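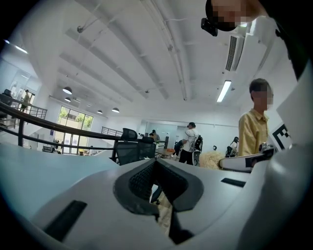
## “隔音窗帘”能隔多少音?Wadis 请厂商先把测试报告拿出来

**2018年5月30日** 居住环境咨询机构 Wadis 今日公布对市售“隔音窗帘”宣传用语的查阅结果。我们翻看了 Firetti、Pruvost 和 Ristulex 三个品牌的包装、网页和门店展板,读完以后的疑问比读之前还多。

三家的说法都很动听。Firetti 写的是“关上窗帘,关上马路”。Pruvost 宣称采用“多层声学结构”,至于哪几层、各有多厚,页面上找不到。Ristulex 最为大胆,在展板上印了“噪声减半”四个字。减半指的是声压、声能,还是人耳听上去的响度?三种算法差别很大,展板没有交代,我们去信询问,收到的回复是一份产品色卡。

窗帘并非毫无用处。厚重的织物可以吸收一部分室内反射声,房间听起来会没那么空,说话的回音也会少一些。可是吸声与隔声是两回事。马路上的声音主要从玻璃、窗缝和墙体进来,低频的卡车声尤其难对付,一块下摆离地、两侧透风的布能拦住多少,我们持保留态度。把吸声系数的测试结果放在“隔绝噪声”的标题下面,在我们看来至少是不严谨的。

### 458份住户来信

Wadis 在去年12月收齐了458份住户来信,内容都与临街住宅的噪声有关。需要说明,这些来信由住户自愿寄出,不是抽样调查,不能用来推算任何产品的有效率。我们也不打算像某些广告那样,拿几句好评当作证据。

来信的价值在于细节。有住户写道,换上新窗帘的头几晚确实睡得好,后来才想起那几天楼下道路正在封闭施工,夜里没有车。另一位住户把窗帘拆下来洗,忘了挂回去,过了一周家里人才发现。也有人坚持认为有改善,我们没有理由怀疑他们的感受,只是感受与测量值不应混为一谈。

“如果一件商品比普通窗帘每幅贵200元,消费者有权知道这200元买到了什么。”Wadis 声学顾问马拉蒂·萨斯特里(Malathi Sastry)表示,“我看过的材料里,形容词很多,频率曲线一条也没有。也许产品真的不错,那就更应该公布数据。”

### 我们要求厂商答复的2个问题

1. 宣传中的降噪数值是在什么条件下测得的?请列明测试方法、样品尺寸、安装方式,并给出各频段的结果。
2. 测试的是整幅窗帘装在真实窗户上的效果,还是一小块面料在实验室里的效果?

Wadis 已将上述问题寄给三家厂商,请其在30天内书面答复。答复将全文刊登在我们的网站上,包括对我们不利的部分。逾期未复的,我们会照实注明“未答复”,不作其他推测。

### 给正在选购的住户

先检查窗框。密封条老化、窗扇关不严、空调孔没有填实,这些地方漏进来的声音,挂几层布都很难补救。更换密封条花费不高,也不妨碍之后再考虑窗帘或加装内窗。

到店选购时,请店员出示完整的测试报告,单页摘要不算。店里用音箱和样品箱做的演示请谨慎看待:箱子是封死的,您家的窗帘不是。若仍想试用,建议先问清拆封后能否退货,并把销售人员承诺的效果写进单据。

### 关于 Wadis

Wadis 从事居住环境方面的资料查阅与咨询,关注噪声、采光和通风。本次查阅没有对产品进行实测,因此不构成对任何品牌性能的评价。查阅所用的包装文字和网页存档可向本机构新闻联络处索取,转载本稿请保留上一句说明。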